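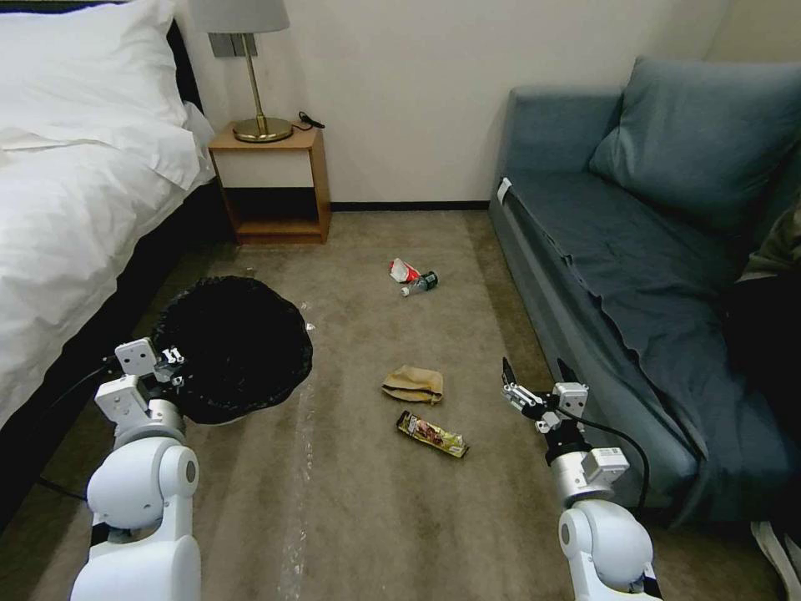
Can a robot tidy a bedroom on its own yet? Parts of one, slowly, and we wouldn't leave it alone with yours.

I run the home chores team at Prirari, and this is our update for August. Our communications people asked me to write it myself this time, so if it rambles a bit more than the usual release, blame them! We're announcing two things: a second round of chore trials with our partners at Folta, and a public chore log that anybody can read, failures included.

First, the log. Over the spring and early summer we recorded 3,459 chore attempts in furnished rooms and in the stockroom at Maillard, the housewares shop that has been putting up with us. Of those, 1,873 were finished without a person stepping in. I know that's a number that can be spun either way (my own team argued over it for most of a lunch break), so we're publishing the whole list and you can make up your own mind. A finished attempt means the thing ended up where it was supposed to go and no one touched the robot or the room in between. If a wrapper got dropped next to the bin, that's a fail, even if it was a really nice try.

Litter is the chore I get asked about most, probably since everyone has some. It sounds like the easy one. Picking up a bottle is fairly well understood by now, a bottle has a shape and mostly keeps it. Paper bags are a different animal. They flatten, they fold, they come up by one corner and swing around, and then they catch on the edge of the bin on the way in. Snack wrappers are worse still because they lie so flat on carpet that two fingers have very little to get hold of.
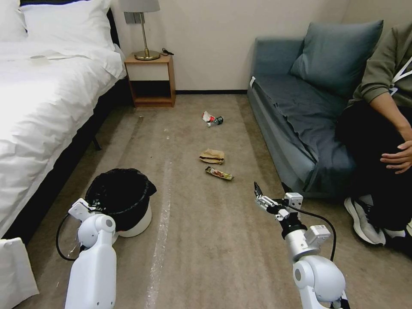
And then there's deciding what counts as trash at all. A person walks into a bedroom and knows the crumpled thing on the floor is garbage and the folded thing on the bed probably isn't. We have rules for that, plus a lot of training, and we still get it wrong more often than I'd like. For the new trials we've set the software to ask whenever it isn't sure, which makes it slower and a little annoying to live with. I'll take annoying over somebody's birthday card in the bin.

The shop floor has been kinder to us. Maillard's stockroom has straight shelves, good light and boxes that come in a handful of sizes, and putting returns back on the right shelf is now the best score in the log. Folding fabric napkins for display is the worst. We stopped that one after a couple of weeks and will try again when the new fingers are ready.

So what's next? Round two starts with 8 furnished rooms at Folta's test building, each set up differently, with about 2,000 attempts planned before winter. The chores are:

Floor litter into a lined bin
Cups and plates from a nightstand to the kitchen
Cushions and throws back on the sofa
Laundry off the floor and into a hamper
Returns and restocking (Maillard only)

Making the bed is not on the list. We tried, the duvet won, and I'd like a few more months before the rematch.

Folta is building the rooms and scoring the attempts, so we won't be grading our own homework this time. Prirari supplies the robots and the software, which we call Penby. A staff member will be in the room for every attempt in this round, and we have no home product to sell and no date for one. Please don't send deposits. Two people did last time and it took our office ages to send the money back.

The chore log goes up on the Prirari website this Saturday at 9 a.m., and we'll add new results every week while the trials run. You can sort it by chore, by room or by what went wrong, and the notes column is worth a look if you've ever wondered how many ways there are to drop a paper bag.

Reporters who would like to visit during round two can write to the Prirari press desk through the contact form on our site. Mornings are best, and please wear shoes you can slip off, the rooms are carpeted.

About Prirari: Prirari develops robots and software for everyday work in homes and small shops. Folta designs and runs test spaces for household technology.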